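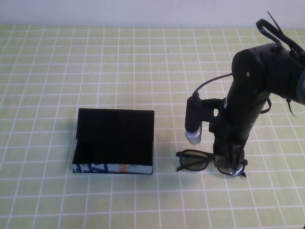 Why does a juried show turn down good paintings?
Because there are more good paintings than there is wall. Last June the Ulloritz Open took in 387 entries and hung 83, and the jurors saw each one for a few seconds on a screen before they saw any of them in a room.

So the first round is a contest between files. A subtle gray picture goes in next to a red one and comes out looking like a mistake. Send the file at the size they ask for. They mean it.
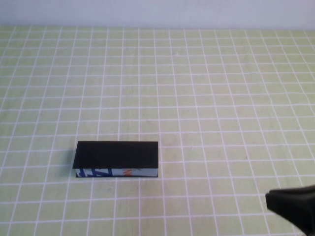
Handout 4: Entering Open Exhibitions
Ghislain MacPherson
Evening Painting Program, August 2018

Terms you will meet on the form

Open call – anyone may enter, and anyone does.
Hanging fee – paid if you get in, on top of the entry fee, which you paid to find out.
NFS – not for sale. Some shows won't take it. Read the rules before falling in love with your own work.
Commission – the gallery's share. At Staduline it is 55 percent, so a painting priced at $3,000 brings you $1,350, less the frame.

Titles
"Untitled" is allowed. "Untitled (Sorrow)" is also allowed, but we will discuss it.

Framing
Plain wood, strung, no sawtooth hangers. Vinh Khổng had a harbor scene accepted on the screen round and sent home at the door over a sawtooth hanger. He will talk about it if you ask, and for some time if you don't.

For next week
Write a 50-word artist statement without using "journey" or "explore." Bring one finished painting, framed, and your tape measure.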